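チケット #1884 手持ちグリッパー、左右で閉じ幅が合わない(布もの)
状態:保留(再現待ちではなく、部品待ち)
区分:ハードウェア/比較評価
優先度:中(起票時は「高」。一晩寝たら中になった)
起票日:2021年5月17日
関連製品:Lumemden 平行グリッパー用パッド 標準品、Starnier 製コントローラー、Rurdale 製パッド(比較用)

症状
手持ちの平行グリッパーを左右一組で使い、ベッドの上でニットを畳む作業を記録している。左手側は問題なく生地をつまむ。右手側は、指を閉じ切ったつもりでも生地がするりと抜ける。コントローラーの表示では左右とも「全閉」。表示だけ見れば世界は平和である。
タオルとTシャツでは起きない。薄手のニットで起きる。厚手のセーターでは起きたり起きなかったりする。いちばん腹の立つ種類の不具合だと思ってもらえれば間違いない。

環境
コントローラーのファームウェアは配布されている最新版。起票前に更新した。更新すれば直ると書いてある手順書を三回読んだが、直らないときの手順は三回とも書いていなかった。
ケーブルは付属品。延長なし。
作業場所は普通の寝室のベッド。机の上での再現試験も別途行った(後述)。
パッドは左右とも同じ袋から出した標準品。

再現手順
1. 電源投入後、左右とも全開で原点を取る。
2. 左右とも指を全閉にし、表示値がゼロになることを確認する。
3. ニットの裾を左手側でつまみ、持ち上げる。
4. 同じ裾を右手側でつまみ、持ち上げる。
5. 4で生地が抜ける。抜けない場合は、サポートに画面を見せようとした瞬間に抜ける。

確認したこと(一日目)
原点の取り直し。左右とも実施。変化なし。
左右の信号ケーブルの入れ替え。滑るのは右のまま。これでコントローラーの左右チャンネルは一応シロとした。Starnier の窓口には先に疑って申し訳なかったと伝えた。返事は自動応答だった。
パッドの清掃。無水アルコールで拭いて乾燥。直後の数回だけ調子が良くなり、そのあと元に戻った。この「数回だけ良くなる」に半日を持っていかれた。
ピボットピンの緩み。手で触ってわかるガタはなし。工具での増し締めはまだしていない。

確認したこと(二日目)
机の上に厚紙を敷き、紙片を挟んで左右の閉じ具合を比べた。コピー用紙1枚を挟んで引くと、左は抜けず、右は抜ける。2枚重ねにすると両方とも抜けない。つまり右は、全閉の表示のまま、紙1枚ぶん程度の隙間が残っている疑いがある。
隙間ゲージは社内のどこかにあるはずだが、棚の「ゲージ類」の箱には電池しか入っていなかった。よって数値は出せない。紙で測る文明に戻っている。
右のパッドを左に、左のパッドを右に移した。症状は右側に残った。パッド個体の差ではなさそうである。
最後に左右そろえてベッドに戻り、ミントグリーンのニットで再試行。青いパッドは標準品のまま、設定も初期値のまま。 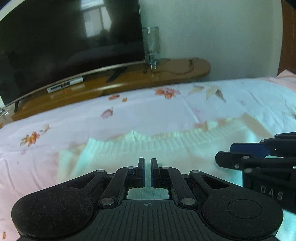
比較:パッド交換
パッドの材質で隙間をごまかせるかどうかを見た。ごまかすという言い方が悪ければ、吸収でもよい。
試したのは次の3種。いずれも右手側のみ交換、左手側は標準品で固定した。

Lumemden 標準品:布の抜けが多い。厚手なら使える。取り付けは簡単で、外すのも簡単で、ときどき勝手に外れかける。
Rurdale 軟質品:つまむ力は体感で一番強い。薄手のニットもほぼ抜けない。そのかわり放さない。指を開いても生地がくっついてくるので、畳む作業ではなく引き剥がす作業になる。
Liao 溝付き品:中間。溝が編み目に引っかかる方向と引っかからない方向があり、生地の向きに気を遣う。セーターの機嫌を取りながら作業したい人には向いている。

三種を合わせて300回つまみ、そのうち221回は持ち上げまで成功した。種類別の内訳は別添の表に書いたが、標準品の試行中に原点を取り直した区間が混ざっているため、そのまま比べないでほしい。混ざっていることに気づいたのは表を清書したあとである。

やり取りの抜粋
(サポート窓口)全閉時の表示値がゼロであれば、機構は正常と判断されます。
(起票者)表示値がゼロで、紙が抜けます。
(サポート窓口)紙の種類を教えてください。
(起票者)コピー用紙です。
(サポート窓口)推奨の確認用紙がございます。
(起票者)送ってください。
この「送ってください」以降、返信なし。確認用紙が届いたら試す気はある。

現時点の見立て
コントローラーは指が閉じたと思っている。指先はまだ少し開いている。この食い違いがどこで生まれるかについて、候補は次のとおり。

候補A:右手側のリンクの組み付けで、左右の指の戻り位置がずれている。紙の試験とはいちばん話が合う。
候補B:全閉の判定が指先の位置を見ておらず、駆動側の位置だけで決まっている。これは仕様かもしれず、仕様だった場合は要望チケットに姿を変える。
候補C:パッドの接着面が斜め。入れ替え試験で可能性は下がったが、台座側の面が斜めならまだ残る。
候補D:右手で持つ側だけ、使う人間の手首がひねれている。起票者としては認めたくないが、机上では固定して試したので、少なくとも主犯ではない。

暫定対処
右手側のみ、全閉の目標値を表示上のゼロよりさらに閉じる方向へ一段ずらす。薄手のニットでの抜けはかなり減った。ただし、この設定のまま厚手を強くつまむと、リンクから小さくきしむ音がする。音がしたら設定を戻すこと。長時間の記録にはこの設定を使わないこと。
設定を変えた場合は、記録のメモ欄に必ず「右補正あり」と書く。前回、補正ありとなしの記録が同じフォルダに仲良く入っていて、分けるのに午後が消えた。
布の種類を選べる日は、タオルから始める。タオルは裏切らない。

次の作業
右手側のリンク一式を交換部品に替えて、紙の試験からやり直す(部品は発注済み、納期未定)。
ピボットピンの増し締めは、部品交換の前に一度だけ行う。交換と同時にやると、どちらが効いたかわからなくなる。
隙間ゲージを買う。電池の箱のラベルを直す。
Liao の溝付き品は、溝の向きを90度変えて再試行。台座の形状が合わなければ中止。
左手側も同じ紙の試験を続ける。今は良品扱いだが、これまでの経緯から言って、良品扱いした側が次に壊れる。

追記1
ピンの増し締めを実施。右手側の二本がわずかに回った。紙1枚の試験は、5回引いて2回抜けなくなった。改善と呼ぶには弱く、無視するには気になる結果である。状態は「保留」のまま据え置く。

追記2
候補Bについて、コントローラーの説明書の付録に「全閉判定は駆動軸の位置による」と一行あるのを見つけた。本文ではなく付録の、用語集の脚注である。要望チケットを別に切り、このチケットから参照する。こちらは右手側の個体差の件に絞って続ける。

追記3
部品の納期回答あり。10月。優先度を「中」から「低」に変更し、暫定対処の設定値をコントローラー本体に貼った付箋へ転記した。付箋は右手側のつまみ試験に合格している。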